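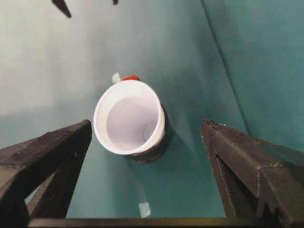
The Arner had been dropping since June, and by October the gauge under the Landen bridge read 188. Nilmini Gazi wrote the number in the book and then wrote it again on the back of her hand, because the book stayed in the truck and people would ask her at the meeting. She drove back to the district office with the windows down. On the table by the sink was a white cup, empty, so she ran the tap until it stopped spitting and filled it. The water tasted of pipe. She drank it anyway and went in to see Chrysoula.

Chrysoula Moschos had the well list open on her desk. The list had 249 wells on it, and fourteen of them had a line drawn through.

"What's the bridge?" she said.

Nilmini held up her hand.

"That's under two hundred."

"Yes."

"Then we have to close the upper gate."

Nilmini sat down. The rule was older than either of them. When the bridge gauge went below 200, the upper gate at Stedura was shut and the farms on the east side went without until it came back up. It had been used twice, both times in August, both times for less than a week. In August there had been rain in the mountains to wait for. It was October now and the beets were still in the ground.

"Elsa Backlund has forty acres on that ditch," Nilmini said.

"I know what she has."

"She needs ten more days."

"Did she tell you that?"

"She told me at the gas station."

Chrysoula turned a page of the list, though she didn't seem to be reading it. Out in the hall the phone rang four times and quit.

They took Nilmini's truck. The road to Stedura followed the ditch most of the way, and the water in it was low and brown and moved slowly. Eilif Nordin was at the gate already, sitting on the concrete with his boots hanging over. He had run the gate for the district for nineteen years and he had the key on a bootlace around his neck.

"I figured," he said.

"It's 188," said Chrysoula.

"It was 190 last night. I went and looked with a flashlight." He got up slowly, one knee and then the other. "You want it all the way down?"

"That's the rule."

"I'm asking if you want it all the way down."

Chrysoula looked at the ditch. Past the gate it bent left toward the Backlund place, where a line of poplars had gone yellow early. Below the dam the river went on to town, and to the plant where they made drinking water out of it for 2544 households. The intake at the plant was a pipe with a screen on it. The plant manager, Auður Hjaltadóttir, had called that morning to say that the top of the screen was showing. She didn't raise her voice on the phone. She said it was showing, and that by the end of the week it would be sucking air, and that she would like to know by noon what the district planned to do.

"All the way," Chrysoula said.

Eilif unlocked the wheel. It took both hands to start it and then it went easier. Nilmini counted the turns without meaning to and lost track after thirty. The sound of the water changed before anything else did. It got thinner, and then there was only a drip off the bottom of the gate, and a frog somewhere.

"Well," said Eilif. He put the lock back on.

Nobody wanted to be the one to drive over to Elsa's, so all three of them went. She was standing at the end of her lane when they pulled up. She could see the ditch from there. She had on a canvas coat and one glove.

"How long?" she said.

"Until it's back over two hundred," said Chrysoula.

"That could be December."

"It could be."

Elsa looked at Nilmini - not angry, or not yet. "What if I dig now? What do I lose?"

Nilmini thought about it. She had grown up on beets. "A third of the weight, maybe. Sæther will still take them small, but they won't pay the same."

"No, they won't." Elsa pulled off the glove and put it in her pocket. "I've got a tank behind the barn. It holds 1000 gallons. I was keeping it for the cows."

"Keep it for the cows," Eilif said.

She nodded. Then she asked him if his brother still had the old two-row digger, the one with the bad chain, and he said he did, and that the chain had been fixed. She asked when he could bring it over.

"Tonight, if you want. It's got lights."

Chrysoula had her phone out. It was ten to twelve. She walked a little way up the lane, where the signal was better, and called the plant.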